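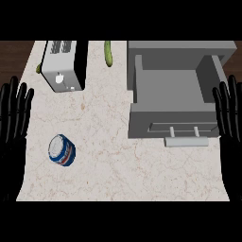

What is the home workshop build in Hirnine meant to do?

Put a drink can in a kitchen drawer and shut the drawer, using two robot arms and no help from a person.

The project belongs to Chak-lun Kwok, a heating engineer who has been working on it in the shared workshop on Binden Lane since the spring. He calls it Suva. For now Suva lives entirely in a simulator, where Kwok can drop a can or crash an arm without paying for either. The metal version is in pieces on a bench and is due to be bolted together in August.

The simulated kitchen is a plain one. It has a marble worktop, a white appliance with a knob on the front and a grey unit with a bar handle. Kwok drew the grey unit himself and left it without any texture, as he wanted the drawer to slide properly before he spent an evening making it look nice.

According to his log, the program has been through 591 runs of the full task. The can ended up in the drawer in 516 of them. Closing the drawer has gone less well, and Kwok counts only 219 runs as complete from start to finish.

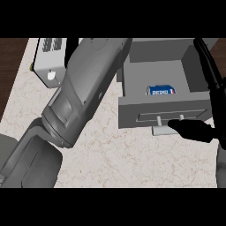

Most of the failures come down to the handle. A finger that arrives too low slides under the bar, and one that comes in too fast knocks the drawer crooked on its runners. Kwok has slowed the last part of the reach and says the results since then are better, though he has not yet done enough runs to put a figure on it.

"Picking up the can was the bit I was worried about, and I had that working in a fortnight," he said. "I've spent more than 5 weeks on the drawer."

The control code is his own work, apart from the part that plans the arm movements. That was written by another member of the workshop, who goes by Hsieh and built a smaller arm there last year for sorting screws. The two share a computer, which is left running overnight when the room is locked.

The real drawer will be cut from birch ply and fitted with cheap runners from a kitchen supplier. Kwok expects it to stick more than the simulated one and has started adding extra friction to the model to prepare for that.

The workshop is open to visitors on Tuesday evenings from seven. Kwok will be running the simulation on the screen by the door, and anyone with a spare set of drawer runners is asked to bring them along.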